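Pallirix - Zelle mit zwei Armen, Notizen zur Wartung

Ich schreib hier mit, was ich an der Zelle so mache, damit ich es beim nächsten Mal nicht wieder suchen muss. Stand: Freitag, 8. November 2024.

Im Datensatz sind 675 Episoden, davon 28 nach dem Umbau im Juli (Ordner shokri_neu).

Vor dem Start
- Klebeband auf der Tischplatte prüfen, lose Ecken neu andrücken
- Kabel an beiden Handgelenken von Hand durchbewegen - die dicken schwarzen brauchen richtig viel Bogen!
- kleine Stecker unter den Händen nachdrücken
- Greiftest mit Karton und Streifen, bis zu 50 Durchgänge
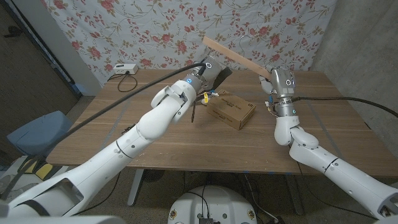 Offene Punkte
- gelbes Kabeletikett links ins Pledska-Blatt eintragen
- Log 2436 nochmal anschauen, da hakt der Zeitstempel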